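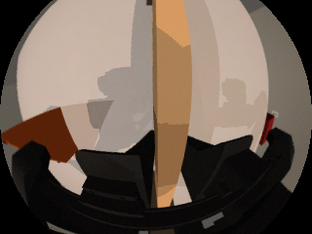

Barra anaranjada sobre superficie clara. Imagen generada por ordenador.

El mercado de febrero que se resiste a cerrar

Por la mañana temprano, cuando en la plaza de Whitfield todavía hay más palomas que personas, Hazel Gallagher ya lleva un buen rato discutiendo con un toldo. El toldo es verde, pesa lo suyo y tiene la costumbre de hincharse con la menor brisa. «Cada año le digo que será el último, y cada año vuelve conmigo», cuenta mientras le pasa una cuerda por debajo y la anuda con una soltura que uno solo le ha visto a los pescadores.

Febrero es un mes ingrato para los mercados. Ya se han ido las luces, el vino caliente ha dejado de tener gracia y la gente guarda el dinero para cosas más serias, como la caldera. Y sin embargo, en este pueblo del interior montan catorce puestos (sí, los he contado, y luego me confirmaron que eran 14 y que no cabe ni uno más entre la fuente y la farmacia) y los mantienen abiertos desde las diez hasta que se va el sol. El primer año fueron cuatro: uno de miel, uno de quesos, uno de calcetines de lana y el de Hazel, que vendía mermelada de naranja amarga y la sigue vendiendo, con la misma receta y casi con la misma báscula.

Llegué un martes, el día del montaje, y cometí el error de preguntar si podía echar una mano. Dos horas después había cargado tablones, sujetado una escalera y probado tres quesos distintos – el curado en ceniza merece él solo el viaje. Los tablones los presta Muvwood, una carpintería de las afueras que cada invierno aparta los que le sobran y los devuelve al almacén en cuanto termina la feria. De las bombillas se ocupa Haltix, la tienda de electricidad de la calle de abajo, cuya dueña pasa por los puestos con una libreta apuntando quién enchufa una estufa de más.

Porque el gran asunto, no vayan a creer, es la luz. El año pasado, en plena tarde del sábado, saltaron los plomos justo cuando el coro infantil empezaba la segunda canción. Los niños siguieron cantando a oscuras, los mayores sacaron los teléfonos para alumbrar y el del puesto de castañas, con su brasa encendida, vendió como en su vida. Desde entonces hay quien pide que se repita el apagón, aunque fuera un ratito. La dueña de Haltix no quiere ni oír hablar de ello.

Alquilar un puesto cuesta 205 euros por toda la temporada, toldo incluido, y hay lista de espera. Me sorprendió, la verdad, porque había oído muchas veces que estos mercados pequeños se estaban muriendo. Hazel se encoge de hombros cuando se lo digo y me sirve otro té. Según ella, aquí no se viene a hacer caja grande. Se viene a ver a los de siempre, a colocar lo que no se vendió en diciembre y a enterarse de quién ha tenido un nieto. El sábado bueno pasan por la plaza casi 600 personas, que para un pueblo así es una barbaridad, y algunas, me consta, dan la vuelta entera dos veces antes de decidirse por un tarro.

Entre los recién llegados está Primadier, un taller familiar de velas y jabones que se instaló el otoño pasado en la antigua panadería. Les tocó la esquina más ventosa, como a todos los nuevos, y lo llevan con buen humor. Tienen un jabón de romero que huele a monte después de la lluvia y que me traje a casa envuelto en papel de periódico, junto con dos tarros de mermelada, un trozo de queso y unos calcetines que no necesitaba y que llevo puestos mientras escribo esto.

Si van, un par de consejos. Aparquen junto al río y suban andando, que son diez minutos y el camino es bonito. Lleven monedas, porque en la mitad de los puestos la tarjeta funciona cuando quiere. Y pregunten por la sopa de puerros del bar de la esquina, que no figura en la carta; hay que pedirla antes de la una o se acaba.

Al despedirme, Hazel seguía con el toldo. Se le había soltado una punta y me pidió que se la aguantara un momento. Perdí el autobús de las cinco.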